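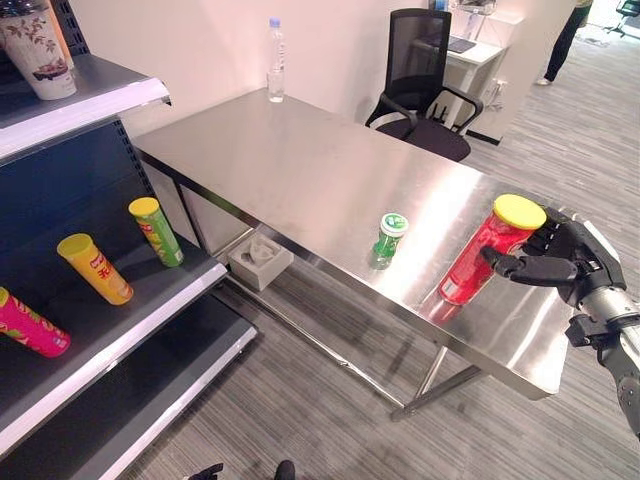

4. Setting up the snack shelf and worktable

By now your Corirance shelving unit should be standing square and your stainless steel worktable should be level. Take a moment for a cup of tea if you like - the heavy part is behind you, and stocking is the bit most people enjoy.

4.1 Filling the shelves

1. Wipe each shelf with a soft, dry cloth, working from the perforated back panel toward the white edge at the front.

2. Decide what goes where before you open any cartons. We like mugs and paper cups on the top shelf and chip canisters on the middle one, but it's your kitchenette and you'll know your own crowd best.

3. Stand the canisters upright with their lids on, and group them by colour so favourite flavours are easy to find. Canisters laid on their sides will roll, and they have a knack for ending up at the very back.

4. Leave the lower shelf until last. Bulky refills can go there once you've seen how quickly things disappear.

Note: Each shelf is 800 mm wide and 395 mm deep. If you've added the Vuvow divider kit, fit the dividers before you stock.

4.2 Using the worktable

1. Set each canister down flat, a good hand's width in from the corner, and keep one hand around it while you lift the lid.

2. Keep small bottles of mints or gum toward the middle of the table, where a passing sleeve won't catch them.

3. Stand water bottles at the wall end with their caps done up tight.

4. Store trays on the floor underneath, well clear of the legs and the lower crossbar.

Caution: Don't drag canisters across the tabletop. Metal bases can leave fine scratches, and on polished steel they show up terribly - especially under bright overhead lights.

Caution: Don't sit or lean on the table's edge, however tempting it may be at the end of a long afternoon.

For spare shelf clips, ask for part 124. They come in packs of 2.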